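Desk organizer

A desk organizer (also desk tidy, pen cup, pencil holder) is a small open container kept on a table or desk for pens, sticks, packets and other loose things.
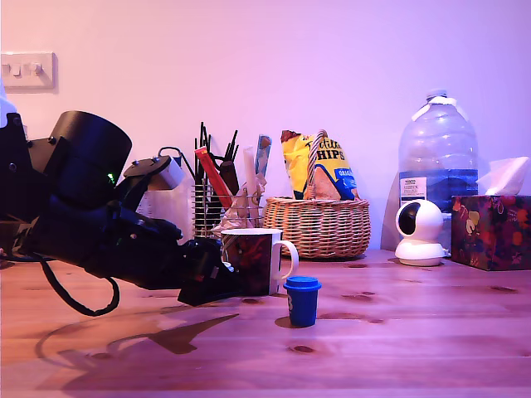 Most common type is the wire-mesh cup, silver or black, usually round. Light, cheap, hard to tip when full. Other types: trays, stacking drawers, wood blocks with holes drilled in, plain old mugs. A mug with a lost or broken handle often ends up as one.

Use
Meant for pens but seldom kept to that. Straws, chopsticks, sugar packets, receipts and paper bags all get stuffed in. Tall items go to the back, short ones sink and are forgoten. Paper on top hides the rest. Usual fix is to empty the whole cup once a month and test the pens.

Placement
Back of the table, near the wall, so the front stays clear for drinks and papers. Cups with lids are safer next to it than open mugs.

Makers
Edska sells a mesh cup in 2 sizes, the larger holding 63 pencils acording to the box. Vonon makes the same shape with a felt base. The Marti tray is lower and wider, better for clips. Zomau stopped making its divided cup, still found used.

See also: Pencil case, Drawer divider, Letter tray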